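September, notebook, sim bench
Started 9.40

Carrying on with the grasp filter. The question is still the one Imogen put at the last group meeting: can we decide from the joint readings alone whether an episode contains a proper grasp, or do we need the images as well? So far the joint readings have done better than I expected on boxes and badly on anything with a rim or a thin part.

Set used today is the Kollwood counter set, 2,000 episodes, all simulated, all with the same controller. I have not touched the physics settings. Jasmina changed the friction on the finger pads in her own branch and I have kept well away from that, so nothing below should be compared with her numbers until we have both run on the same version.

Filter as it stands:

Read the finger opening over the episode. Find the first stretch where the fingers stop closing before they reach the fully shut position. If the stretch lasts longer than the hold time, call it a grasp. If the fingers shut all the way, call it a miss. If neither, flag it for a person to look at.

The hold time was set by eye last month and I left it alone for the first pass, so that there would be something to compare with.

First pass: 353 episodes flagged. That is too many to look through by hand every time we regenerate the set. I went through the flagged ones in the viewer, quickly, just to sort them by what seemed to have gone wrong. Most fall into one of two piles.

Pile A. The fingers stop against something that isn't the target. Glass bowls are the worst for this. The target is small and sits inside, the fingers have to go down past the rim, and one of them rests on the glass on the way. The opening then stays steady for a bit and looks just like a hold. After that the arm shifts, the finger slides off and the reading jumps. My rule sees a hold that starts and then breaks, and gives up.

Pile B. Odd-shaped objects with notches or cut-outs. The fingers close on one part, the object turns, and they settle at a second width. Two plateaus in the reading. A person looking at it would call it a grasp without thinking twice. The rule calls it unclear.

There is a small third pile I can't explain yet. In those the finger reading flickers between two values on alternate steps. Zlatko thinks it is the contact solver and I think he is probably right, but I'd like to see it happen with a different object before writing it down as that. Left them in a folder called flicker.

11.15

Spoke to Caoimhe about Pile A. Her suggestion was to use the height of the gripper at the moment the fingers stop. If the finger tips are still at rim height, don't start the hold clock. This needs a rim height for each container, and we only have those for the Vindham models. The Fostov ones came without any measurements in the file. Measured them myself in the viewer. Slow job, and I did one of the jugs twice because I had forgotten to reset the scale after looking at a spoon.

Put the height check in. Second pass on the same set. Pile A shrinks a great deal, Pile B doesn't move, which it shouldn't. No new flags among the boxes as far as I can see.

One side effect: a flat dish with a very low rim now gets treated as if nothing was ever grasped in it, as the tips never go far enough below the rim for the clock to start. Need a lower limit on rim height, below which the check is switched off. Wrote that in and reran only the dish episodes. Fine now.

14.00

Pile B. Tried letting the rule join two plateaus if the gap between them is short. The gap limit is in simulation steps. At 11 steps it joins the ones I want joined and leaves the real slips alone. At 21 it starts joining slips too, including one where the object is plainly dropped and picked up again. Keeping 11.

I don't like having a number in there that I found by trying things on the same episodes I am judging. Teodora has offered to run it on the Milošević set, which I haven't opened, and I would rather she did that before anyone quotes a figure. Note to Teodora: the config is in the usual place, and please use the version with the dish fix.

Then the images. For a handful of Pile B episodes I opened the outside view and the close view in two windows and stepped through them together. The outside view tells me which object the arm has gone for and whether the neighbours have been disturbed. It tells me very little about contact. The close view is the other way round: I can see where the fingers are in relation to the part, and I often lose track of where on the counter we are. For labelling by hand I think people should have both open. For the filter I would start with the close view only, as that is where the joint readings are weakest.

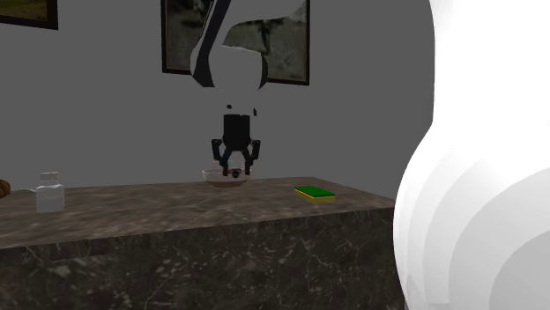
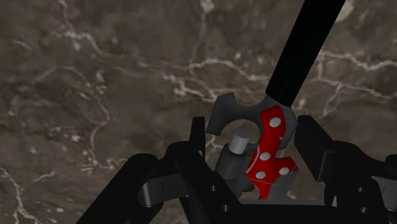 Kollwood counter set, rendered views. First: outside view, gripper down at the glass bowl, bottle and sponge on the same counter. Second: close view between the fingers, with the red spotted piece and the grey bracket.

16.30

Left to do:

Rim heights for the remaining Fostov containers, and put them in the shared file instead of my own copy.
Ask Zlatko for the solver log on two of the flicker episodes.
Imogen wants the flag reasons saved with each episode. Easy to add, they are only printed at the moment.
Agree friction settings with Jasmina before the next full run.
Full rerun overnight with the height check, the dish fix and the join at 11. Started at 16.50, output going to the big disk.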